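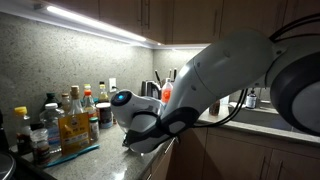 FOR IMMEDIATE RELEASE

Borkness Press announces Nititz, a soup book for people who are tired at six o'clock

FOTHAM, December 25, 2024 -- Yes, I know what day it is. I'm sending this out anyway, while there's a ham bone in my biggest pot and I'm in the right mood to talk about soup. Borkness Press (that's me, a rented desk and a very patient printer) is putting out its first cookbook this April. It's called Nititz, it has 60 recipes, and every one of them is a soup you can make on a weeknight with your coat still half on.

The title is my grandmother's word for the stuff at the bottom of the pot, the thick part you fight over. I've never found it in a dictionary and I've given up looking. She used it for barley soup, she used it for bean soup, and once she used it for a gravy that had gone wrong, so I feel free to use it for a whole book.

I started writing the recipes down because my kids kept calling me from their own kitchens asking how long to cook the split peas. Then their roommates started calling! By last spring I had a shoebox full of index cards, half of them with tomato on them, and it seemed like time to type the thing up.

What's in it: a long chapter on beans, a shorter one on fish, a section of cold soups for July, and a big messy chapter called Whatever's Left, which is my favorite and the one I fought hardest to keep. There's a peanut and pepper soup in there that I've named Abubakari, after the street where I first ate a bowl of it, standing up, in the rain. I must have made it a dozen ways before I stopped putting in too much ginger. The version in the book is milder than the one I make for myself, and the note beside it tells you how to fix that.
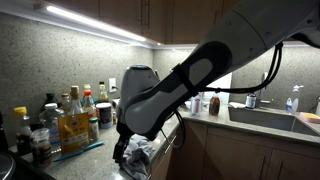

Counter, cloth and wood cabinets.

I should say what the book doesn't have. It doesn't ask you to make your own stock. If you've got stock, lovely, use it. If you've got a cube, use the cube, and go easy on the salt until the end. There are no garnishes that need tweezers, and I only call for a blender in nine of the recipes (you can mash those with a fork if you don't mind lumps, and I don't).

Each recipe fits on a single page, so you can prop the book open and leave it alone. The printer talked me into a spiral binding, and I grumbled about how it would look on a shelf, but he was right. It lies flat. The paper has a coating that wipes down, too, and I've spilled plenty of lentils on the proof copy to make sure.

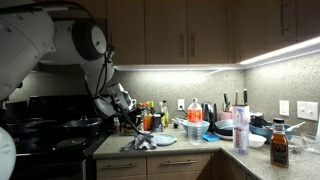
How to get a copy

Nititz will be 80 pages, spiral bound, and it goes on sale in April at the Fotham library shop and by mail from Borkness Press. If you order before it comes out, I'll tuck in two extra recipe cards that didn't make the book -- a beet soup with dill and a very plain chicken and rice. Both are good, they just didn't fit the page count, and I'm still a little sore over the beet one.

Bookstores, please write to me and we'll work something out. I'm happy to come by with a pot and some paper cups. I've done this twice already for friends' shops and the cleanup is easy enough, though I do need an outlet and somewhere to put the ladle.

Food writers and local papers can ask for a review copy or for three sample recipes to run as they like. The ones I'd pick are the split pea, the smoked fish chowder and Abubakari, but you're welcome to choose your own.
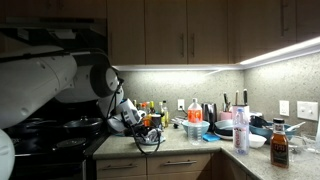
Þröstur Hjaltested, after a month of cooking from the proof, wrote to me that the fish chowder was better on the second day and that the book ought to say so, and also that "the onion chapter is not long enough." I've added the line about the second day. There is no onion chapter, but I've read that sentence over so many times now that I've begun making notes for one.

Contact: Borkness Press, Fotham. Mail gets answered in the evenings, usually once supper's off the stove.

###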